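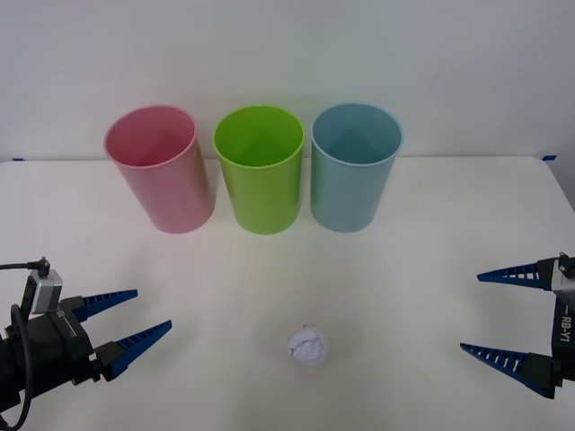 Carol Treloar wrote to me that I should stop drinking so much water with my meals if I want to sleep through the night, and that the evening is the worst time to catch up. She left this comment under my last post, and I have thought about it for many days.

I must admit that she describes my habit very well. During work I forget to drink. I have one coffee in the morning, one more at eleven, and then nothing until I come home to Covell on the bus. Then I am so thirsty that I drink up to 4 glasses before bed, and of course I am awake at two o'clock, and again at five.

So in May I began to write down what I drink and when. I use a small paper notebook, since my phone already wants too much from me. The first week was a little embarrassing to read. On one page there is only the word "coffee" and a stain.

Now I drink one cup when I get up, before the coffee, and one every 90 minutes at the office. After dinner I take only small sips. Amber Haslam asked me if I get bored with plain water. Yes, I do. In my country we put a slice of cucumber and some mint in the jug, and my colleagues looked at it with suspicion, but two of them have asked for the mint.

I still wake up at five sometimes. I don't know if this is the water or the neighbor's dog. My mother says it is my age, and she has been saying so for ten years.

Next week I will try to leave out the second coffee. Carol, if you have advice for the headache, please write it here.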